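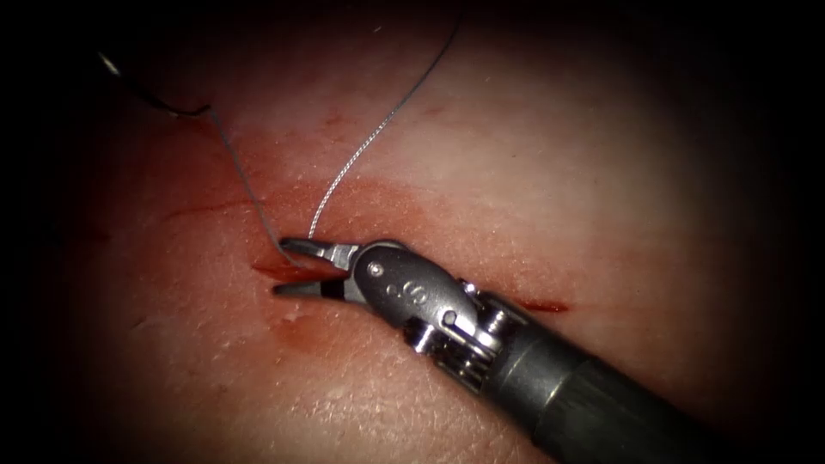

Photo: Normand Wong

Book repair bench, 15 January 2026

Long day, and my thumbs are sore, so this is going to be rambling. Ravinder, the bits you asked for are the ones on paste and on the board books. Skip the rest if you're reading this standing up!

First thing this morning I opened the crate from the Rosenthal branch, the one that's been sitting by the radiator since before the holidays. I know, I know, we said no more crates by the radiator. It was mostly picture books and early readers, with one lonely cookbook that I've put on the staff shelf (there's a good-looking plum cake in it). The picture books are nearly all the usual 32 pages, which makes life easy, as I can tell right away when a section has gone missing. Two of them are short. One has lost its middle, and I mean the whole middle, so a bear goes to bed and wakes up at a wedding. I rather like it that way but we can't send it to a four-year-old. Into the parts drawer. The endpapers are clean and the color match will be useful for something.

Hinges. I did hinges all morning. Most of what comes in has the same trouble, the cover still hanging on at the back and flapping at the front, and I'm now convinced that kids pick up a book by the front cover and shake it. I've gone back to the knitting needle method: thin glue on the needle, slide it down the gap, roll it, pull it out, wax paper in, close it up, bone folder along the groove, under the weight. I tried the syringe again on one of the bigger ones and made a mess. The glue came out in a blob, ran down past the tail of the spine, and stuck the book to the wax paper and the wax paper to the bench. Needle from now on. The syringe can go back to whoever thought it was a great idea (me, last June).

Paste and glue notes:

The new tub of Firach white is thicker than the old one. I don't know if they changed it or if ours had just been open a while and somebody had let it down with water. Straight from the tub it drags on the brush and leaves ridges under thin paper. I let a little down in a yogurt cup, a spoonful of water at a time, until it dripped off the brush in a string and then broke. That was right for hinges. For spines I used it straight and was happy with it. Please don't thin the whole tub! Thin what you need, and put the lid back on properly, the kind of properly where it clicks.

Wheat paste for paper tears, same as always. I made a small batch and it was lumpy, so I pushed it through the tea strainer twice. I'd forgotten how nice it is to work with once it's smooth. A tear across a full page, with the torn edges overlapping the way they want to, a bit of paste, tissue over and under, and you can hardly find it afterward. The ones where someone has been there already with clear tape are another story. I had a farm book with tape on top of tape on top of tape, gone brown and crunchy, and I spent far too long with the hair dryer and a spatula lifting it. Some of the cow came with it. I've put it aside to look at tomorrow when I'm less cross.

Board books. Ravinder, you asked whether they're worth doing at all. My feeling after today is yes, but only if the trouble is at the spine. When the pages themselves have split, so that the printed sheet is coming off the board, you glue one corner and the next one lifts, and then it's been chewed anyway, and then you notice you've been at it for as long as a whole hardback takes. I did three spines with a strip of book cloth on the outside and they came out lovely. Sturdy, too. I bent one back on itself a good many times and it stayed put. I used the dark red cloth because that's what was on the roll, and it looks cheerful. The chewed ones I've stacked at the end of the bench. Hard to know what to do with those. Normand thinks the pictures could be cut out for the bookmark table, and I'm fine with that so long as they get a good wipe first.

On wiping: damp cloth, barely damp, a drop of dish soap in the water, then dry right away with a second cloth. Glossy covers and board books only. I caught myself reaching for a matte cover with the same cloth and stopped just in time. For matte ones it's the white eraser or the dry sponge. Crayon comes off glossy paper with the eraser more often than you'd think, though you need to go slowly and keep turning it to a clean bit or you just push orange around the page.

Smells. The bag from the Hedley basement is musty but I can't find any actual fuzz on anything. I've stood them all up open, fanned out, in the big plastic tote with an open dish of baking soda in the bottom and the lid on. I'll leave them a week and sniff again. If anyone takes the lid off to check, please just put it back and don't rearrange them, I have the worst one nearest the dish on purpose.

Weights. We have plenty of bricks (wrapped in felt, thank you Normand, they look like little presents) but not enough small ones for paperbacks. A brick on a thin paperback squeezes the glue out past the spine. I've been using the 500 gram tins from the kitchen and they're just about perfect, so if you were looking for the chickpeas, they're on a book about trains. Give them until morning.

Labels next. The order form for the bookplates is still on the clipboard. We agreed on 200, the plain ones with a line for the child's name and nothing else, and then I saw the proof and the line was so short you could fit "Max" on it and that's about it. I called and asked for it to run the full width. They said no trouble, but a new proof has to come first, so the plates won't be here when the first boxes go to Esden. I'd rather send the boxes with no plates than hold them up. The school can have the plates later and the kids can stick them in themselves, which they'll probably enjoy more anyway. I did the same with my own books when I was little and they were all crooked.

Also the box marked 1214 in the storeroom is NOT repairs. It's new books, still in shrink-wrap, and I found my scraps bin sitting on top of it. They're going to Esden as they are. I moved the bin and put a big green sticker on the box. Green sticker means hands off, ready to go. Yellow means waiting to dry. If there's no sticker then it's mine to worry about.

A thing I want to try. Ravinder showed me a way to re-sew a loose section through the fold without taking the whole book apart, going in with a curved needle and catching the thread of the next section at each station. I tried it on a scrap book before lunch and kept snagging the paper as I came back out. I think my thread was too long (I always cut it too long, I hate re-threading) and I was pulling up toward myself when I ought to be pulling along the fold. Waxing it helped a bit. I'll have another go with the finer linen thread and a shorter length. If I can get it to behave, there's a big fairy tale collection on the shelf I'd love to save. The paper is still good, the pictures are gorgeous, and it's only one section that's slipping forward. At the moment I've got it tied up with cotton tape so that it doesn't get worse.

Ravinder, could you leave me your curved needle, or tell me which size it is? Mine came in a packet for upholstery and it's a brute.

Running low on: wax paper, book cloth in any color but the red, medium brushes (one has gone bald and one has glue up to the neck, whoever you are, I forgive you), cotton tape. We have loads of Japanese tissue, so please don't order more of that even if it's on sale.

Tomorrow: take the tins off the paperbacks first thing and check the spines before anybody opens them wide. Trim the cloth on the red board books where it sticks out at the tail. Back to the taped cow. Call the branch and ask if they have any more crates coming, and if they do, could they please write on the side what's in them.

Roughly a third of the Rosenthal crate is still to do. It's on the long table now, well away from the radiator.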